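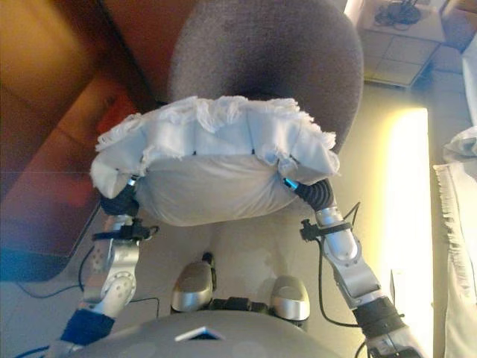

Totix Cloth Storage Sack, Pale Grey-White
Supplied by Kostthorpe Soft Storage
Product code: TX-358
Sold singly or in cartons of 3

Overview

The TX-358 is an unlined cloth sack for storing and moving soft household goods: throws, blankets, cushion covers, spare sheets and doona covers. It has no frame, base board or stiffening. The body takes its shape from the contents and rounds out at the bottom when lifted. Empty, it folds flat and can be kept in a drawer or on a linen cupboard shelf.

It is the plain version in the Totix range. Buyers who need a sack that stands open unsupported should look at the framed models.

Specifications

Colour: pale grey-white
Construction: single layer of cloth, seams overlocked on the inside
Flat width: 600 mm
Flat height: 700 mm
Empty weight: 358 g
Maximum load: 3 kg, evenly distributed
Lining: none
Base: soft, unstiffened
Carton quantity: 3

Flat dimensions are taken before washing. Allow up to 3 per cent shrinkage in each direction after the first wash.

Suitable contents

The sack is intended for dry textiles only. One large throw or two light blankets will fill the body without straining the seams. A bulky item can be left partly out of the top, and the sack may still be carried a short distance if it is supported on both sides or from underneath.

Fringed and raw-edged throws can be stored without trimming. Fold the fringe inward if the piece is going away for a season. For day-to-day use it can be laid across the top with the ends hanging free. Loose threads should be snipped and not pulled, as pulling will draw the weave.

Not suitable for damp towels, footwear, books, tools, or anything with an exposed zip or hook. Do not use for food.

Filling and handling

Shake out the sack and check the seams.
Fold heavier pieces first and place them flat against the base.
Add lighter pieces on top. Do not compress below the natural fold of the fabric.
Lift with a hand on each side of the body. Lifting from one top corner places the full load on a short length of seam.
Set down on a clean, dry surface.

A filled sack will sit on a chair seat or a bench while a cupboard is being cleared. On a small round seat, centre the load before letting go. The soft base has no flat contact area and a full sack can roll if it is placed near the front edge. Fuzzy upholstery gives more grip than vinyl or timber but will also pass lint to pale cloth. Brush the seat first or put down a sheet.

Matching items

Totix fringed throw, white. Frayed edge finish with loose threads left long. The edge is not bound and will shed lightly during the first few washes. Fits the TX-358 when folded in quarters.

Manolakis round chair, grey. Upholstered seat with a soft, fuzzy surface. Shade varies across the nap depending on the direction it was last brushed. Sold separately and delivered assembled.

Starham shelf liner, natural. Cut to length from a 1000 mm wide roll. Recommended under cloth storage on unsealed timber shelves.

Care

Sack: cold machine wash, gentle cycle, with like colours. Reshape while damp and line dry in shade. Warm iron on the reverse. Do not bleach. Do not tumble dry.

Throw: wash separately in a mesh bag. Spin speed no higher than 800 rpm. Comb the fringe out by hand once dry. The cloth will hold creases from storage; hanging it overnight removes most of them.

Chair: vacuum with an upholstery head. Spot clean with a barely damp cloth, working along the nap. Do not soak.

Known limitations

The pale colour shows dust and dark lint, particularly after contact with grey or navy fabrics.
The cloth is not moisture resistant. In humid rooms, air the contents every few weeks.
Slight variation in shade occurs between batches. Order full quantities at one time where a match is required.

Ordering

Single sacks are dispatched within 3 working days. Carton orders of 200 units or more are made to schedule and quoted on request. Replacement sacks from the March batch carry a revised inside seam; dimensions and load rating are unchanged.

Page details checked 2nd April.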